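Visit to Cerkance, soft furnishings and chair covers, August

The Cerkance site takes visitors on two afternoons in August. Our group was booked for 2 p.m. and entered through the goods door on the north side. Shireen Du Plessis, who runs the finishing section, led the tour.

Cerkance cuts and sews loose covers for office and waiting-room seating. Fabric arrives on rolls from two mills, Oyelaran and Driltach, and is rested flat for a day before cutting. The cutting table takes a lay of up to 400 cm. Upholstery cloth for fixed seats is specified at 380 grams per square meter. Drapes and throws use a lighter cloth at 112 grams, and the two weights are kept on separate racks - mixing them at the table was the main cause of rework last year, according to Du Plessis.

Sewing is done in the next bay. Seams on the heavy cloth are double stitched. We were shown one seam pulled on a hand tester to 300 newtons, at which point the cloth began to distort and the thread held. The noise in this bay is considerable and questions had to wait for the corridor.

The last stop was the fitting room, where cloth is tried against seating at ordinary desks. Du Plessis prefers to judge stripes on a chair, as a pattern that hangs straight on the rack will bend wherever the cloth bunches over an edge.
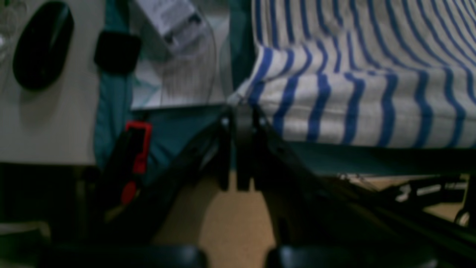
Blue stripes on off-white remain the steadiest seller in the Rellino range. They are also the slowest to cut, as each panel has to be matched by eye at the side seams. Teal is the usual seat color for Rellino and is ordered in larger batches to limit shade variation.

Parking is at the rear of the building. The tour lasted 90 minutes, with stairs between the cutting and sewing floors and no elevator. Swatches can be requested at the front desk on the way out.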